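4.2 Clearing the desk before you fit the Kakirton mat

The box says the mat "settles flat in minutes." Allow 60, and don't expect it to hide a bump.

1. Take everything off the desk, small things first. Scissors get closed and put in a drawer.
2. Lift the plant with both hands under the tray – never by the trunk.
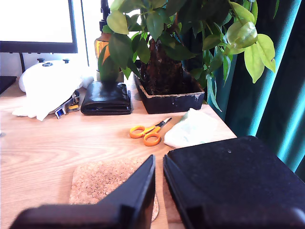

Fig. 4. Desk before clearing: scissors, cork coaster, cloth, wallet and potted plant.

3. Wipe the wood along the grain and let it dry.
4. Unroll the mat from the back edge.

Note: Nilon claims the mat shrugs off water. Ours didn't. Keep a coaster under any cup.

Caution: A planter with a chipped rim can scratch. Leave 2 inches between it and the mat, whatever the leaflet promises.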